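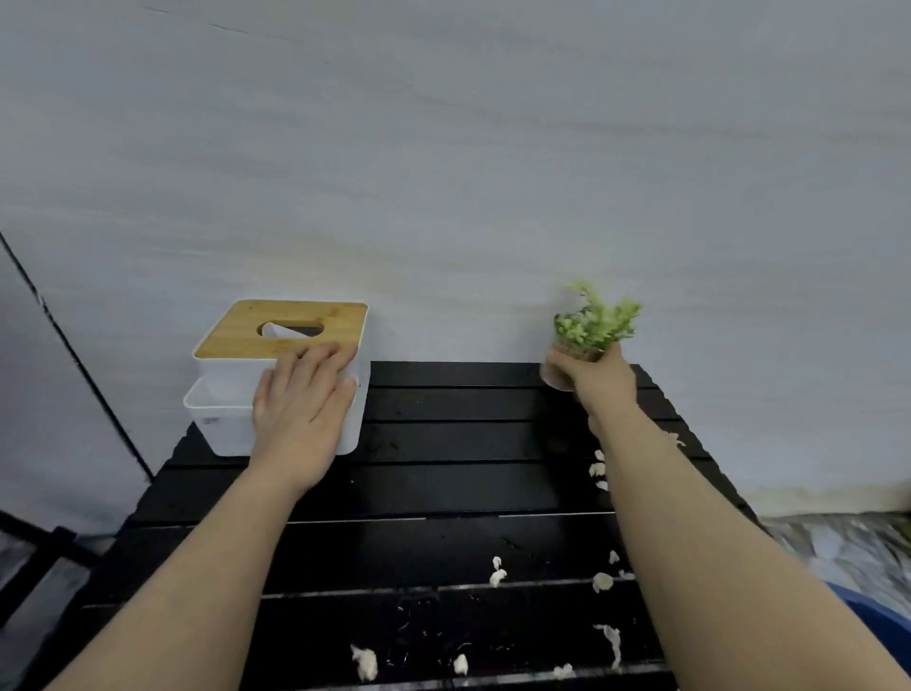
그림 1. 왼손은 휴지 상자 앞면에, 오른손은 화분 옆면에.

집에서 만드는 탁자 정리 로봇, 2강 노트
정리: Suha Hijazi

지난 시간에 Zirlow 팔 조립까지 했죠? 브래킷 나사를 너무 세게 조인 분들이 꽤 있던데, 관절이 뻑뻑하면 반 바퀴만 풀어 주세요. 저도 작업실에서 첫 팔을 만들 때 똑같이 해서 서보를 하나 태워 먹었어요(아까워라!).

오늘은 팔한테 뭘 시킬지 정하는 시간이에요. 저는 탁자 위 부스러기 치우기를 골랐습니다. 쉬워 보이는데 막상 동작을 적어 보면 끝이 없어요. 화분은 어디를 잡을지, 휴지 상자는 그대로 둘지 옮길지, 조각은 어떤 순서로 주울지 전부 정해야 하거든요.

그림 1에서 화분 잡은 손을 보세요. 잎이 아니라 투명한 용기 옆면을 감싸고 있죠. 우리 그리퍼도 여기를 노립니다. 잎은 모양이 제멋대로라 접촉점을 잡기가 정말 까다로워요. 투명한 용기도 만만치는 않아서, 깊이 센서 값이 튀면 일단 컬러 영상으로 윤곽부터 찾으세요.

배경 얘기도 잠깐! 검은 상판에 흰 조각이면 밝기 임계값만으로도 꽤 잘 나뉩니다. 문제는 반사예요. 판이 번들거리는 부분이랑 희끗한 얼룩까지 조각으로 잡히더라고요. Nabil Sayegh 님이 면적 필터를 넣자고 해서 300픽셀 미만을 버려 봤더니, 이번엔 진짜 작은 부스러기까지 사라졌어요. 지금은 100으로 낮춰 쓰는데 아직 마음에 들진 않아요.

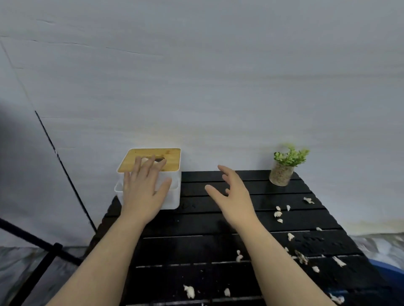 그림 2. 화분은 오른쪽 뒤 구석, 오른손은 상판 가운데 위쪽.

그림 2의 오른손은 손가락이 살짝 굽고 벌어져 있어요. 저는 이런 모양을 '접근 자세'라고 부르고, 그리퍼에서는 반쯤 연 상태로 옮겨 적습니다. 왼손은 휴지 상자에 대고 있으니까 양팔로 만드는 분은 왼팔에 '유지' 상태를 따로 두세요. 팔이 하나뿐이면 상자 바닥에 미끄럼 방지 패드를 붙여도 돼요. 팔뚝 그림자도 잊지 마시고요. 밝기가 달라져서 임계값이 또 흔들립니다.

해 올 것
동작 상태표 한 장. 칸은 물체, 잡는 위치, 그리퍼 벌림이면 충분해요.
자기 집 탁자에서 면적 필터 값을 바꿔 가며 결과 적기.
Rima Nseir 님 조는 배선 사진도 같이 가져오세요. 지난번에 접지선이 헐거웠어요.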